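Household Maintenance Guidance
Cleaning and Caring for Switch Plates, Outlet Plates and Panel Covers
Fandberg Residents' Service, Home Care Pages

Wall plates are handled many times a day and are seldom included in routine cleaning. The following guidance applies to all apartments in the Fandberg and Illés buildings. It covers surface cleaning and the storage of spare plates. Residents are not permitted to carry out electrical work, including the replacement of switches or outlets. Requests for such work should be submitted to the building office.

Before cleaning

Turn off power to the room at the distribution box and confirm with a plug-in lamp that the outlet is off. Remove all plugs. Dry dust should be lifted with a soft brush or a microfiber cloth before any liquid is used, as damp dust tends to settle in the seam between the plate and the wall.

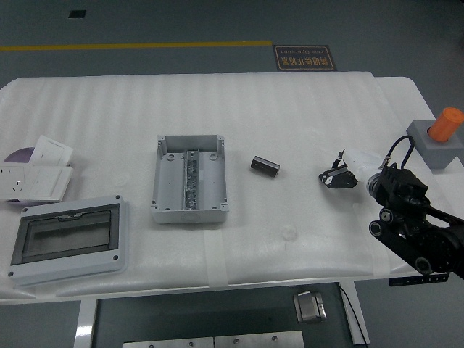
Cleaning solution

Mix one teaspoon of mild dish soap with two cups of warm water. Dip a cloth, wring it until it no longer drips, and wipe from the center of the plate toward the edges. Liquid must never be sprayed or poured onto a plate. Repeat with a cloth dampened in plain water, then dry at once. Leave the power off for 17 minutes after wiping.

Grease marks in kitchens may need a second pass. Baking soda, scouring powder and melamine sponges dull a glossy finish and should be avoided. Yellowing caused by age or sunlight is permanent. In the Illés building, 196 plates were replaced during the July inspection for this reason, at no charge to residents.

Paint and adhesive

Dried spots of wall paint can usually be loosened with a plastic scraper held nearly flat. For tape residue, apply a little cooking oil to a cotton swab, wait a few minutes and wipe with the soap solution. Acetone and nail polish remover will damage most plastics.

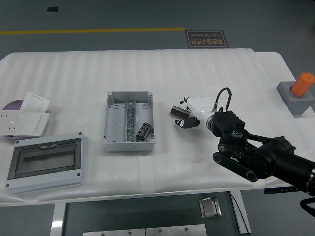
Spare plates and covers should be kept indoors, between 19 and 21 degrees Celsius where possible, and away from direct sun. Wrap each piece in clean paper and place screws in a labeled envelope. When parts are being sorted, a padded surface such as a ribbed foam sheet laid over the table helps to prevent scratches. A distribution box cover with a dark window requires particular care, as tinted plastic shows fine marks readily, and it should be stored with nothing resting on the window.

When to contact the office

Stop cleaning and report the matter if a plate is cracked, warm, discolored in patches or loose against the wall. Buzzing sounds and any smell of burning should be reported by telephone at any hour. Replacement plates of the standard Jeveo pattern are fitted by building staff only.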